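Home Care Tips | Comics & Collectibles

Storing and Handling Comic Books at Home

The following guidance has been prepared by Itstead for readers who keep printed comics and graphic novels in the home. It applies to new issues as well as older ones and requires no special equipment.

1. Wash and dry the hands

Hands should be clean and fully dry before a comic is opened. Hand cream leaves marks on dark covers and should be avoided until reading is finished. Gloves are not recommended for ordinary reading, as they make it harder to turn thin pages without creasing them.

2. Use a bag and a backing board

Each issue should be placed in a clear polypropylene or polyester bag with an acid-free board behind it. The board goes in with its coated side, if it has one, against the comic. Tape must be kept well away from the cover when the issue is removed – a strip that catches the paper will usually lift the ink.

3. Choose a suitable place

A closet or cabinet on an inside wall is preferred. Attics, garages and basements are subject to changes in temperature and should not be used. Boxes are to be raised at least 4 inches from the floor and kept out of direct sunlight.
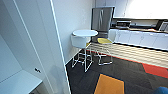

4. Store issues upright

Comics should stand on their lower edge in a short box, with enough support that they do not lean. A box packed too tightly will bend the corners when an issue is pulled out. Hardcover collections belong on a shelf. Very heavy volumes may be laid flat, no more than 2 to a stack.

5. Keep a written list

A simple list of titles, issue numbers and condition is useful for insurance purposes. Latifa El Ouafi, whose horror titles account for 295 of the 859 issues in her collection, updates her list every February and keeps a printed copy in a separate room.

6. Deal with odors promptly

A musty comic should be kept apart from the others. Place it in a lidded container beside an open dish of baking soda, without contact between the two, and check it after several days. Sprays and scented sheets should not be used.

Prepared by Sanaa Gaber for Itstead. Last reviewed March 28, 2021.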